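Notas para a fala – encontro da Rede Godisstead, sexta-feira, 6 de março
Tema: a despensa pequena e o que fica em cima da mesa
Duração: 17 minutos, mais as perguntas

Abertura. Agradecer à Harriet Kasprzak pelo convite. Dizer logo que a fala é sobre grãos e pós guardados em casa, sem equipamento caro.

Passar as duas fotos seguidas e deixar a sala olhar antes de falar.
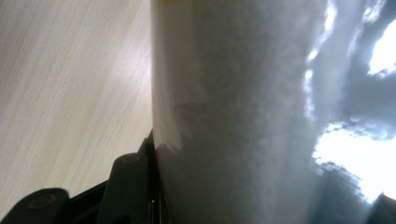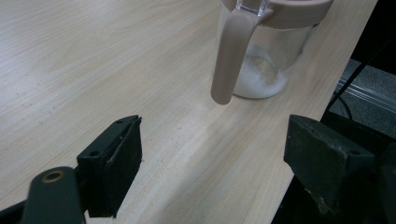
Em cima, superfície clara e fosca, vista de perto, junto ao tampo; embaixo, pote de vidro com tampa e alça bege.

Primeiro ponto: ver o nível. No pote de vidro, o conteúdo branco ocupa só a parte de baixo e isso se percebe de longe. Pode ser açúcar ou sal – perguntar à sala o que acham. Usar a dúvida para entrar na etiqueta: nome e data de abertura, sempre na lateral, nunca na tampa. Tampas trocam de pote na hora de lavar.

Segundo ponto: superfícies foscas. Escondem marcas de dedos, mas deixam ver pouco do que há dentro. Para farinha e fubá não me incomoda. Para açúcar prefiro vidro.

Terceiro ponto: a alça. Um pote com alça ao lado pede espaço na prateleira. Medir com a alça incluída. Contar o caso da cozinha da Rullau, onde as prateleiras tinham 12 cm de fundo e tivemos de refazer tudo em maio.

Levantamento do Cletus Mbeki: 47 cozinhas visitadas. Cerca de 17 tinham açúcar e sal em potes iguais, sem nome. Não comentar mais que isso, ele apresenta os dados à tarde.

Se sobrar tempo: umidade, colher dentro do pote, quando juntar o resto velho com o novo (eu não junto).

Perguntas. Folhetos da Demissie na mesa da saída.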